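**Play kitchen corner — what's new, what's needed**

Quick one this month, am typing between pickups.

The pretend food bins got a full sort in May. Long overdue. Natanael Guerra pulled everything out, washed it, tossed the cracked stuff (goodbye to the half banana, you served us well) and we started over. 272 pieces went back on the shelf. Way more than anyone guessed.

New system, please try to stick to it:

- peppers in the blue tray, all colors together
- long things — cucumbers, the long red ones — go in the low bin
- fruit in the round basket, mangos too
- bread, eggs and anything with velcro stays in the drawer

Kids under 3 go straight for the small pieces so those are up high now. Ask Cremilda Seixas for the key if you need them out. She's in from 9 most mornings.

The butcher block table is staying put by the way. A few people asked. It's the right height for the four year olds and it wipes down easy, and the old one wobbled so bad the soup pot kept sliding off. Please no markers on it. Or stickers. We spent a whole afternoon on stickers.
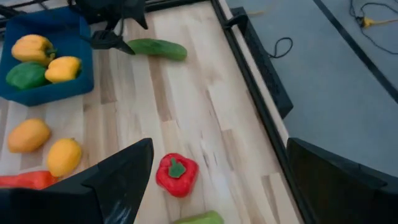
Sorting is turning into the favorite game anyway, more than the cooking. Yellow with yellow, or all the peppers in one place, or whatever rule the kid in charge comes up with. Let them make up thier own. If the cucumber ends up with the fruit, fine, leave it till cleanup.

Still looking for: a toy colander, 7 small bowls that match (or nearly), wooden spoons, an apron in a size that fits a actual child. Used is great. Drop stuff in the crate by the coat hooks, not on the counter, it gets mixed up with lunches.

Cleanup song still at 11:30. Tray goes back on the shelf last.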